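The Pocket Problem

Clevmont wants to get rid of your keys. The city's largest landlord has spent the past year swapping out metal locks for phone-operated ones, and by its own count 1,923 apartments now open with an app called Goltorer. The company's letter to tenants promised "a home that knows you." I have lived in a lot of homes and never felt the lack of an introduction.

The pitch is familiar by now. Keys get lost and copied, and when a tenant moves out somebody has to be paid to change the cylinder. A code on a phone can be wiped in a second. All of this is true, and most of it is true for the landlord. I spent much of January asking tenants what was in it for them, and the answers tended to start with a long pause.

Tuulikki Rautiainen rents a third-floor place in the Dumlao building, a brick block near the old bus depot. She has lived there for 12 years. Her lock was changed while she was at work, with notice given by email, and she learned to use it standing in the hallway with two bags of groceries and 8 percent battery.

"I'm not against it," she told me. "I just want to know what I was doing wrong before."

She has kept her old key, which opens nothing. She also asked Clevmont for a plastic backup card and was told there would be a charge of $168. A spokesman for the company later described that figure as a deposit. When I asked whether it was refundable, he said he would get back to me, and I am sure he means to.

I should admit my own interest. I like keys. I like that a key doesn't need an update, that you can hand one to your sister, and that it keeps no record of what time you got home. There is a whole small trade built around carrying them, from hardware-store rings to snap cases in monogrammed canvas, and it has outlived several predictions of its death. Hotels have been going over to cards for decades, and people who stay in hotels still come home and dig through a coat for the front door.

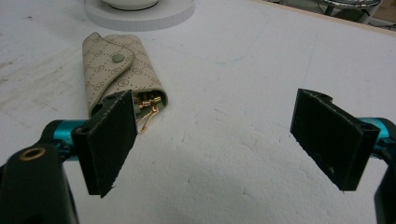 Who holds the record

The lock itself turns out to be the dull part. The interesting part is the log. Goltorer notes each time a door is opened and which phone opened it, and it holds on to that for as long as the landlord likes. Clevmont says it looks at the logs only for "safety and service reasons." I asked for a list of what counts as a service reason and was sent the same sentence again, in a different font.

Otel, the installer that fits the hardware, was more forthcoming. A manager there told me over lunch that landlords mostly want to know about guests. Is someone living in the unit who isn't on the lease? Is a tenant renting the place out on weekends? He said this cheerfully, as a selling point, and perhaps to his customers it is one. He also told me that he has a regular deadbolt at home.

Supporters say I am fussing over nothing, and that anyone carrying a smartphone has already given away more than a front door could tell. That may be right. It still strikes me as an odd argument for giving away the rest. You can leave a phone on the kitchen counter when you go for a walk, or at least you could until you needed it to get back in.

What happens in an outage

There was one in January. For over three hours the Goltorer servers were down, and tenants whose phones had signed them out could not sign back in. Clevmont calls it a "partial interruption" and points out that most people had no trouble at all. Most people were already inside, it being two in the morning.

Rautiainen slept through it. Her neighbor across the hall, a night-shift nurse, did not, and ended up in the laundry room with her coat for a pillow. She got a credit on her next rent bill — enough, she says, to buy a decent sandwich.

None of this will stop the change. The new leases already include a page on digital access, in the sort of gray type that discourages reading, and tenants who want a metal lock must apply in writing and give grounds. I asked what grounds had been accepted so far. The spokesman said each case was different.

Rautiainen sent her form in anyway. Under "reason for request" she wrote that she would like a key. When we last spoke she had not had a reply, and the old one was still on a hook by her door.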